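Bamon (demonstration method)
By Dineo Pillay, November
2 min read

Bamon is a way of teaching robots chores by having people do them first with hand-held grippers, and I've been fiddling with it at Hutau for ages! We logged 2562 demonstrations of everyday jobs, cleaning mostly.

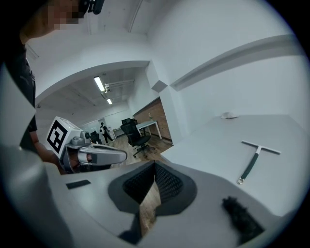 The policy trained on the lot managed 83 per cent of our trials, against 75 for Tolden, our older method (which I still rather like). It's slow at handovers, though, and Shezi is the version meant to fix that.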